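Clekik table-setting set, README

Hi! I'm keeping this file for our student robotics club, so if you're reading it you probably just joined or you're about to train something on our data. Either way, welcome.

Clekik is the club's spring project. We wanted a policy that can lay out a fork on a placemat and put it back in the caddy afterwards, which sounded easy back in February (ha). We have 1295 episodes so far, collected by 8 members with the hand-held gripper. Each episode is one folder with the video, the gripper width log and a short text label. Folders starting with "g" came from the Gourlay table, and the rest are from my kitchen, mostly shot on a Sunday.

A few things to know before you load it all. The wire caddy is a pain for depth, so we train on color only. Some episodes are blurry where the hand moved fast, and I left them in on purpose. If you want them out, set skip_blur to true in the loader.
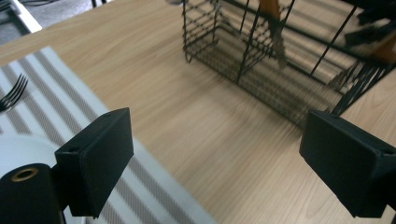

Nasrin Farahani wrote back on the first draft that the labels should say which way the fork points at the start, and that she'd rather relabel everything now than fight with it the week before the demo. Fair enough! The start angle is now the last column in labels.csv, and I've done the "g" folders already. My kitchen ones still have blanks in that column, so please don't treat a blank as zero.

Train and test are split by table setup, with 4 setups held out. Please don't shuffle them together, I did that once and got very excited over nothing.

Bugs and odd labels go in the club tracker under Clekik. Put the episode number in the title.

Carmela Barroso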